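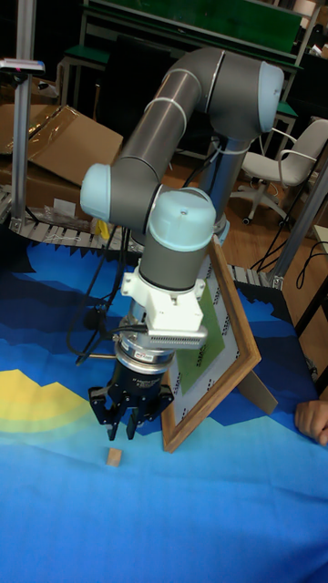

The picture frame and the little block, on the blue cloth.

Rozália Tóth bought the frame in Kiltville for 11 pounds, and the card was already in it. It was green, with print so small she had to take off her glasses to read it. It was a list of house rules from a hotel in Dereson that had shut before she was born. Breakfast at seven. No boots on the stairs.

She meant to throw the card away and put her mother in its place. Her mother had hated having her photograph taken, and in more than 24 years of marriage had allowed it once, on the steps at Tendovgate, squinting.

On Friday she spread out the cloth with the hills and the yellow sun, which had been her mother's too, and stood the frame on it. It would not stay where she wanted it. She went through the kitchen drawer and came back with a small wooden block. 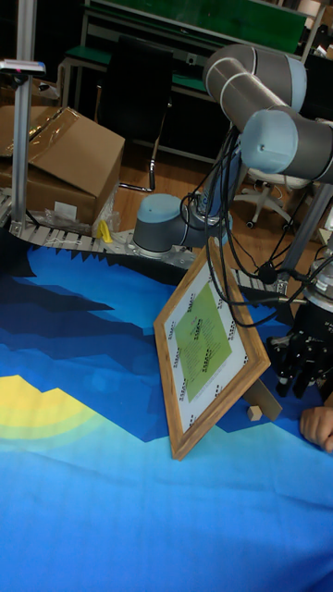 The creases in the cloth bothered her. She smoothed them with the side of her hand and they came back. The photograph was in her bag, inside an envelope, and she left it there while she drank her tea.

"Guests are asked to be quiet after ten," she read aloud.

Her mother would have liked that one. She would have broken it, too — singing in the bath, most likely.

At six Rozália rinsed the cup and put the envelope in the drawer. The card could stay until February.

Contact | © Yimer Stories | Back to top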